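Home testers wanted for the Animby handheld gripper kit

Kallden is looking for 26 people to try out our new Animby kit at home and tell us what they think of it. If you like working with your hands, have a table you can spare for a while each day, and don't mind filling out a short form when you're done, we would love to hear from you (and please pass this along to a neighbor or a cousin who might enjoy it, too).

A little about the kit first. Animby is a handheld gripper with a camera mounted on it. You hold it, squeeze to close the fingers, and do ordinary household jobs with it: picking things up, setting them down, moving them from one side of the table to the other. The recordings go to customers who are teaching robot arms to do the same kinds of jobs. We have been using the kit in our own rooms at Ellery for a good long while now, and we're fond of it, but we are also very used to it, and what we need at this point is people who have never held one before.

Testers work through a booklet of 146 short tasks over 4 weeks in August, at whatever pace suits the household. Some go by in a few seconds and some are fiddly, and you are welcome to skip any that annoy you as long as you write down which ones they were. Most of the work happens at a tabletop, with the fingers open and held low over the surface before you reach for anything.
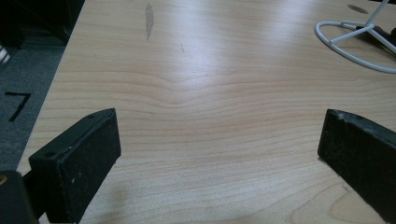
Do I need any experience with robots?
None at all. We send a practice booklet with the kit, and the first two sessions are only for getting comfortable with the grip and the weight of it.

You should be 18 or older, have a steady internet connection for uploads, and be able to hold a tool in one hand for up to twenty minutes at a stretch. Left-handed testers are especially welcome, and we never seem to get enough of them. We'd also like a mix of homes, so apartments, farmhouses and everything in between are all fine by us.

Testers who finish the booklet receive $800, paid within two weeks of the kit coming back to us. Shipping is on us both ways. If you would sooner keep the kit than send it back, let us know at the end and we can work out a price. Everyone who takes part also gets a year of Stellar, our software for looking back through recordings and trimming them.

To apply, write to Beverley Doolan, who runs the tester program, and tell her a bit about your home, the table you would be using, and which hand you favor. A paragraph or two is plenty, though she does read the long ones. Please apply by April 27, 2026. She will call everyone on the short list for a chat before kits go out, and you can bring her all your questions then, including the ones about pets, small children and what happens if you drop it.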